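Teaching by Hand, One Fake Kitchen at a Time

I caught Suqin Song on a Tuesday, just after lunch, with a headset pushed up on her forehead and a controller still in one hand.

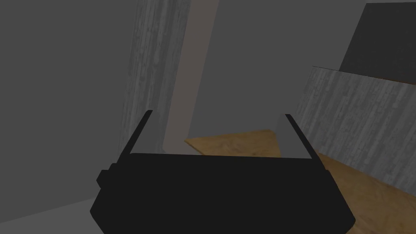 "Give me two minutes, I'm on a streak," she told me, and pulled the headset back down. Six minutes later she came up for air and we went looking for coffee.

Suqin leads the demonstration team at Nimetti, a small company that trains robot arms to do household chores. Her people do the chores first, in simulation, over and over, and every run gets saved so a model can learn to copy it. They call the runs "demos." The software they do it in is called Manole, it was built in-house, and I heard it praised and cursed in the same sentence more than once that afternoon.

I asked her how many demos make a task. For picking something up off a surface and setting it down somewhere else, she said, they started with 175 and the policy was terrible.

"It would go to the right place and then just sort of hover," she said. "We watched the demos back and there it was. We were all hovering! Everybody slows down before a grasp, you line it up, you think about it. So the model learned that thinking about it was part of the job."

They threw out plenty of those and recorded more, this time with a rule that you plan before you press start. The set now stands at 660, and she'd like to get to 2,000 before she believes any of the numbers.

Szabolcs Medve joined us partway through, mostly for the cookies, I think. He writes the code that shuffles the rooms around between runs: wall colors, wood textures, where the furniture goes. I said some of the rooms looked pretty gloomy to me – all that gray – and he laughed.

"Gray is cheap and gray is useful. If the walls are always cheerful yellow, the model starts to care about yellow. I want it to care about the edge of the table."

He and Suqin have a long-running disagreement about the wrist view, which is the one the operators find hardest to work from. You look out over the back of the gripper and past the fingers, and you have very little idea what's going on to either side. Szabolcs thinks operators should use it by itself, since the model gets nothing better. Suqin lets her team keep a second, wider view open.

"I tried it his way for a week," she said. "I bumped into every cabinet in the building. Not real cabinets, but I still felt bad about it."

"Those were good demos," Szabolcs said. "You recovered from most of them."

This is a real question, as I found out. Should you save the messy runs? Suqin used to delete anything with a bump in it. Now she keeps the ones where the operator backs off and fixes the approach, and tags them, so that the learner gets some idea of what to do when things go sideways. The runs where somebody gets annoyed and jams the arm into a shelf still go in the trash.

Sessions are capped at 10 demos before a break. I wondered if that was about eye strain, and she said partly, but mainly it's that people get lazy in a very particular way. They find one path that works and take it every time, whatever room they've been given.

"I can tell who recorded what without looking at the name," she said. "Safta Vlad comes in high and drops straight down. I come in from the left, always from the left, and I'm right-handed, so go figure."

I asked if I could try one. I got the gripper turned around, lost track of the table completely and ran out of time. Suqin asked whether I wanted it saved.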